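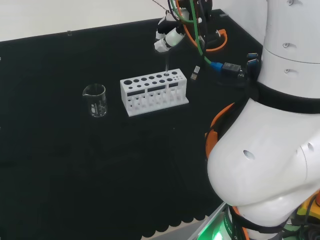
Music Promotion, Unit 2: Writing About a New Single

A press text for a single has one task, to make a stranger press play. Most of you write too much about the band's history and too little about the song. Think of how much your reader already has to sort. An editor puts new music into places of different size, like the white rack with its two rows of round holes, some larger and some smaller. A feature is a large hole, a one-line listing is a small one. Your text should be able to go in both.

Please compare the two handouts, Lanico and Gover. The Lanico text has 1,020 words and the title of the song comes only in paragraph 9. The Gover text gives title, label and guest singer in the first sentence, and after it one quotation from the drummer.

Adjectives: use two, at most. "Explosive" is not permitted in this course.

For the tutorial: write 30 words on the Beyene single (the audio is in the course folder, under Wovemard). Read it aloud before you send it. Where you lose your breath, put a full stop.

Drafts go to Zyanya Xolalpa before noon. Late work is read, but without comments.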